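Product Review: Davgate 600 Airband Receiver

The Davgate 600 is a handheld scanning receiver intended for visitors to air displays and for those who follow traffic from outside the airfield boundary. It was evaluated by the Lollis Aviation Society over one display season, from the spring practice days until the final public event in September. The receiver was purchased at the full retail price of $201 and was used by members with varying levels of radio experience.

The unit is supplied with a flexible antenna, a belt clip, a charging cable and a printed manual. It has 600 memory channels arranged in banks, which allows the user to keep the display frequency, tower and approach for each venue together. Entering these from the keypad is slow. The companion software, Niltine, makes the task considerably easier, although it must be downloaded separately and the manual refers to it only once.

Reception was good throughout the season. At the Sial seaside display, where the crowd line extends well away from the control point, transmissions from the display director were clear along the whole promenade. Formation leaders were heard without difficulty, including during the wide repositioning turns over the bay. The squelch control requires some care – set too high, it removes the quieter calls from older aircraft with weaker radios.
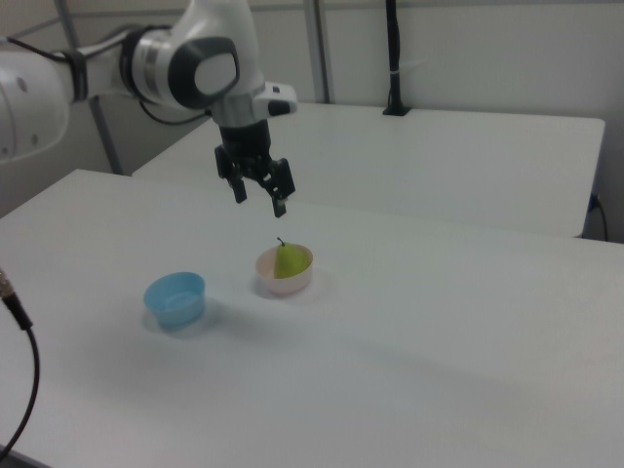

Can the receiver be used comfortably with ear protection during jet displays?
Most members found that a thin wired earpiece worn beneath standard ear defenders was satisfactory. The built-in speaker is adequate for propeller-driven aircraft and gliders but cannot be heard over a jet in reheat. The earpiece socket is on the top panel, beside the antenna, and a right-angled plug is recommended.

Battery life is stated by the manufacturer as 19 hours. In regular use, with the backlight set to its shortest interval, the receiver lasted through both days of a weekend event on one charge. The battery may be replaced by the owner, and a spare costs little.

The case withstood rain at two events and one fall onto a concrete hardstanding. The display is readable in direct sunlight, but the keys are small and closely spaced, and gloved operation in early spring was poor. The volume knob also turns too freely and was often moved by accident when the unit was carried in a jacket pocket.

The Society considers the Davgate 600 a sound purchase for the regular showgoer. Members who attend only one or two displays each year may find the simpler models in the same range sufficient. Prospective buyers are reminded that the rules on listening to aviation frequencies differ between countries and should be checked before travel.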